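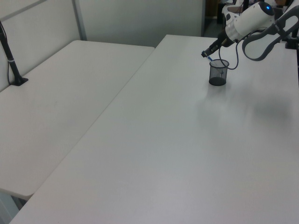
**Is braid worth it for walleye on Nislow, or is that just tackle shop talk?**

Posted by Phyllis Staniforth, 24th February

I've run plain mono on Nislow for years and caught my share. Now everybody at the ramp swears I'm missing half my bites without braid and a fluoro leader. The shop in Trisis wanted $46 for a spool, which got my back up. I mostly drag jigs and crawlers on the drop-off by the north launch, and pull cranks in July when it gets hot. Has anyone fished both side by side, same boat, same day? I don't need to hear what it says on the box.

**Tuhiwai**

Side by side, yes, two of us for a whole weekend. The braid rod felt more taps. It did not land more fish. I'd call it a wash for crawlers, because you're feeding them line anyway. Jigging deeper than 20 feet is where I'd want it, and even there I've lost plenty on the hookset from pulling too hard with no stretch.

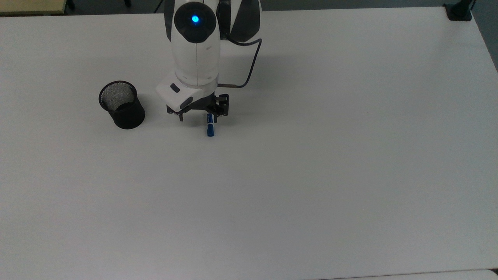 For cranks, stay with mono. It gives a little when a fish hits on the troll and the hooks don't tear out. If you do want to try braid, put mono backing on first so it doesn't slip on the spool, and you'll only need half of what they're selling you. One spool did 2 of my reels.

Don't believe the "lasts forever" part either. Mine was fuzzy by the second season.

**fundley832**

braid all day. got a 400 yd spool online way cheaper than that. tie a double uni to your leader and quit worrying about it

**Phyllis Staniforth**

Thanks, Tuhiwai. I'll put it on the jig rod and leave the others alone. Still not paying $46.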